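# Looking after service keepsakes at home

Families of the 758 transport unit keep asking what to do with the box in the closet: the dress uniform, the ribbons, the folding mess kit. Most advice going around comes from people with something to sell. I've tried a fair bit of it, and I have doubts.

**Mess kits and canteen cups.** Warm water, dish soap, a soft cloth. Skip the dishwasher, whatever your cousin says; plain aluminum goes dull and gray in there. Dry everything fully before you nest the pieces back together.

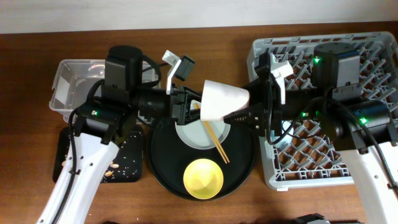
*Round tray and dish rack on the table.*

If a cup smells stale, leave baking soda and water in it for 4 hours, then rinse. I was told vinegar works better. I tried both, and the vinegar cup smelled of vinegar.

**Brass buttons and buckles.** Kestis paste is the one everybody swears by. It does shine. It also leaves a white crust around the edges that you'll be picking out with a toothpick for the rest of the evening. Slide a piece of card behind the button first so the paste stays off the wool.

Do not polish medals. Collectors and families argue over this one, but you can't put the finish back, so I side with leaving them alone.

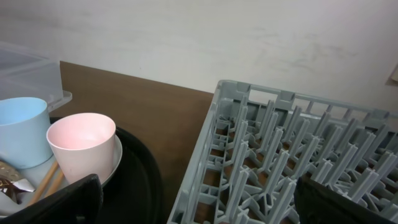
Ribbons are another matter. They fade in daylight, and the "museum glass" in the cheaper Skellik cases didn't save mine. After five summers on a sunny wall the red had gone to salmon. Hang the case in a hallway, or keep it in a drawer and bring it out when there's company.

**Wool uniforms.** Brush, air out, hang on a wide padded hanger under a cotton cover. Dry cleaner's plastic traps damp — take it off the day you get home. Cedar blocks are pleasant, but I wouldn't trust them against moths. Check the seams and under the collar in April.

**Letters and discharge papers.** Never laminate. Scan at 300 dpi and store the originals flat in acid-free folders. Take out the paper clips, which rust. 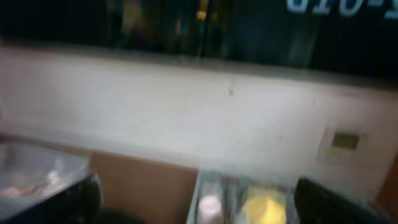

Nisreen Farah writes that I'm too hard on cedar: her father's jacket has hung beside the same blocks since he came home, without a single hole. She sands them lightly every spring to bring the smell back. Could be the cedar, could be that she opens the closet and looks. I'd still check the collar.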